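Lureck Shape Board Set — README

June 2019
By Booker Ferreira

Hello, and thanks for stopping by! Lureck is our little collection of photos of shape-sorter pieces and the places they go, put together at Jarklow over a good many afternoons. I started it in March because I wanted pictures of plain, familiar toys and couldn't find many that weren't product shots.

## What's in it

There are about 600 photos, sorted into 8 folders by piece. The round pegs have the biggest folder, and I'll admit they're my favorites — a cylinder looks so different depending on where you stand.

Round peg, in the green board and in the black holder:
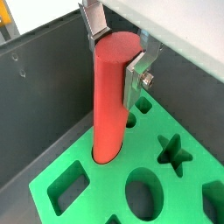
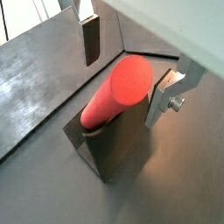
Labels are kept simple. Each photo gets the shape of the piece, its color in everyday words, and what it's resting in, if anything. I went back and forth on "red" versus "orange" for far too long and finally let both stand, so please search for both!

## Known gaps

Triangles are thin on the ground, and 3 of the folders still need a second look at the labels. If you spot a wrong one, send me the file number and I'll fix it in the next round.

Shares: 8 | Comments: 3

Contact: Booker Ferreira, Jarklow | © 2019 Lureck | Back to top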